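Purkel Reel Games Listing

Overview
The Purkel listing records the published rules of 1474 online slot games, with one row per title. Each row gives the number of reels and paylines, the bonus features and the stated return to player. Entries come from the help screens of two studios, Stidolo and Zwahlen. No player data is included.
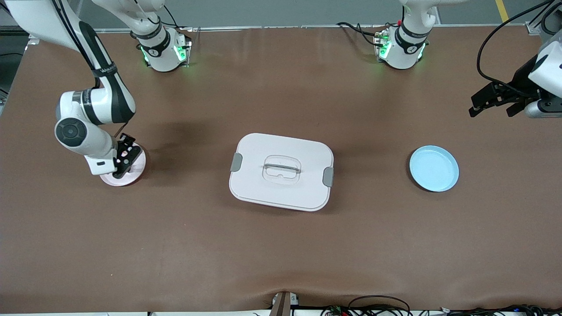 Contents
The main table holds 20 columns. A second table lists 2076 special symbols — wilds, scatters and multipliers — keyed to the game in which they appear. Games with a progressive jackpot, 172 in all, carry a separate flag. Blank cells mean that the help screen gave no value.
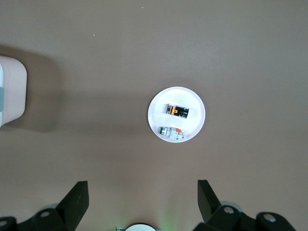
Round white plate with two small electrical components.

Known limits
Return figures are copied as published and have not been tested. Titles withdrawn before September were left out.

Use
The listing may be used for study and teaching. It must not be used to promote gambling to minors. Corrections should be sent to the Ballent records desk with the row number.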